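You are here: Home / Checklists / Before You Board: Cabin and Deck Check, With Comments

Revised 30th January by Notburga Plattner, after two sailings on the Sturnel

The cruise line hands you its own safety card. I have read 49 of them by now and they mostly tell you how nice the muster station is. I use my own list, and I mark things down when I can't see them for myself.

1. Life jackets in cabin, one per berth
OK. Straps dry-rotted on one. Replaced when I asked, and I had to ask twice.

2. Muster drill held before departure
Marked "done" on the ship's sheet. It was a video in the lounge with the bar open. I call that a fail.

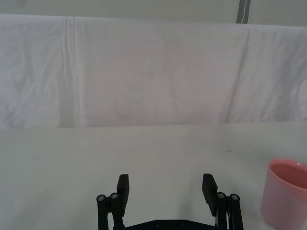

3. Cabin fixtures
Bunk ladders, grab rails and folding tables get a tug from me before I unpack. The line says every fixture is checked each August, and I would like to know by whom. Look for screws first: you want the heads out in plain view, like the four round metallic ones on the black posts in the photo, so you can tell at a glance if one has backed out. On the Sturnel they were hidden under plastic caps. I pried one off and the screw came with it.

4. Balcony door latch
Closes. Does not stay closed in a swell. Reported at the desk, told it was "within limits." Nobody could say what the limits were.

5. Emergency lighting in corridor
Fine on Deck 4. Two dark strips aft, near the laundry.

6. Passenger count against lifeboat seats
1,612 aboard, 1,685 seats, according to the purser. That's fine on paper – I'd still like to see which boats those seats are in.

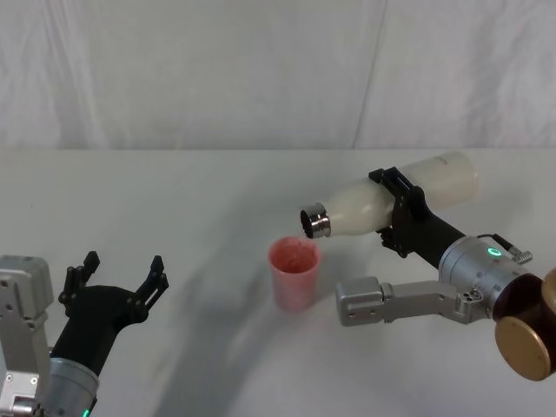

The same goes for the tenders. At Clendwood we were loaded 50 to a boat, and the plate by the door was painted over, so I had no number to check it against.

7. Gangway
Handrail on one side only at Nisel. Crew member at the bottom, none at the top. Fail.

8. Hand-washing station at buffet
Working. Skipped by nearly everyone.

9. Fire door by the Xue Lounge
Wedged open with a chair both evenings. Moved the chair. It was back by breakfast.

Overall: four items sent to the line in writing. One reply so far, offering me a spa credit.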